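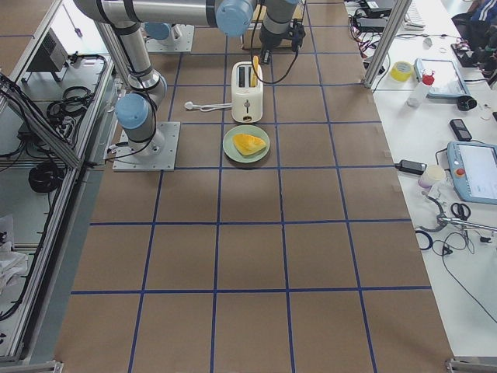

Test Operator, Robot Manipulation Faults (Contract)

Category: Jobs > Engineering Support
Posted in January by the Ekora hiring desk

Ekora is hiring a test operator for its two-arm bench. The bench runs household tasks, currently toaster loading and plating, on a tabletop marked in blue tape.

The position was opened after a fault in the Mirnatico motion controller. In 64 of 159 logged runs, the gripper kept closing force after a release command. In 2 of those runs the arm then retracted under load and tripped a protective stop. Bench speed is limited until the cause is found.

Duties:
- Run the toaster sequence at reduced speed and log every release event.
- Reproduce the fault on request, with one hand on the pendant at all times.
- Inspect gripper cables before each shift -- chafing has not been ruled out.
- Reset the arms after a stop, following the written lockout steps.
- File a fault report before the next run starts.

Requirements:
- One year of work with industrial or collaborative arms.
- Ability to read joint torque plots.
- Clear written English.
- Willingness to stop a run without asking first.

Programming experience is useful but not required. The contract covers more than 100 bench hours at the Odon site, day shift only. Training on the emergency stop procedure is paid and must be completed before any powered work.

Apply through the Ekora jobs page with a resume and one fault report you have written. Remove customer names from the report.

Comments (3)

benchrat: Is the toaster powered during the release tests?

Ekora hiring desk: No. Power is off for all fault runs.

tq_low: We saw the same thing on an Usman gripper. Check the release timeout before you swap cables.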